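Search this site Go

About Baltell

Baltell writes software for robot-assisted suturing. We are a company of 40 people in Sindalberg, and most of us are programmers. We don't build arms or instruments. We build the layer that reads the cameras, works out where the needle, thread and tissue are, plans the next motion and sends it to the controller.

Judite Lobo and Joaquim Cunha started the company after several years of working on motion planning together. Judite runs perception. Joaquim runs planning and control. They still review each other's code, and they still argue about coordinate conventions.

Our main product is Peixoto, a planner for stitching tasks. It takes a tissue surface and a seam, chooses entry and exit points, and produces a path for the needle that respects the joint limits of the wrist. A path can be replayed, paused or changed partway through. Most of our customers are research labs that want to study one part of the problem and would prefer not to write the rest from scratch. 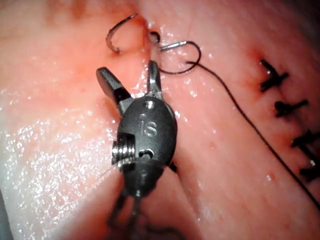
Does Peixoto need a special camera?

It works with any calibrated camera that the control computer can read, including small ones mounted near the instrument wrist. The calibration tool comes with the planner.

How we work

Perception comes first, as every later step depends on it. A suture needle is thin, shiny and often partly hidden. Tissue is shiny too, and its highlights can look a lot like metal to a simple detector. Our tracker keeps a full model of the needle's curve and fits it to whatever part can be seen. When the fit is poor, it reports a low confidence score, and the planner stops and waits.

Thread is harder. It bends, crosses itself and loops around the tool. We treat it as a chain of short segments and update the chain on each new image. Crossings still give us trouble, and two of our engineers work on nothing else.

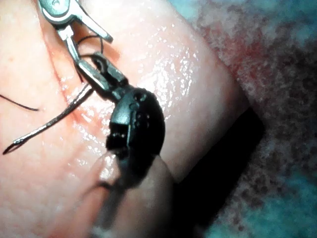
Reading time: 5 minutes

Control is the part that customers notice first. Cable-driven wrists have slack and friction, so the joint angle you ask for and the joint angle you get are a little different. We estimate that error from the camera images and correct for it while the tool is moving. The correction runs as its own process, and it can be switched off if you want to compare results with and without it.

Each change to the software goes through Broltamora, our test and replay tool. Broltamora holds 927 recorded stitching runs, with camera images, joint readings and commands lined up on one clock. A new build has to get through all of them before it is tried on hardware. We built the tool for ourselves and later began to license it, after a lab we were working with asked for a copy.

When a run goes badly, we keep it. An engineer marks the moment where the estimate and the camera images part ways, writes a short note and adds the run to the set.
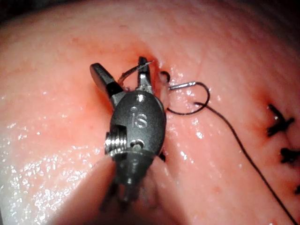

Those notes are also where new staff begin. A new engineer spends the first 10 working days reading them, replaying the runs and fixing one small bug. After that they join either perception or planning, and they can move between the two later on.

Support and releases

We put out a new version of Peixoto every July and smaller fixes when they are ready. Each version is supported for 5 years. Support questions are answered by the people who wrote the code in question, so a reply may take a day, but it should be a useful one.

Working with us

We take on a small number of joint projects with labs and instrument makers. If you have a system you'd like to connect, send us the joint layout, the camera details and a short recording, and Joaquim's team will tell you what the driver work would involve. For questions on needle or thread tracking, write to Judite's team through the contact page. Open jobs are listed under Careers.

Page last updated Jul 25, 2026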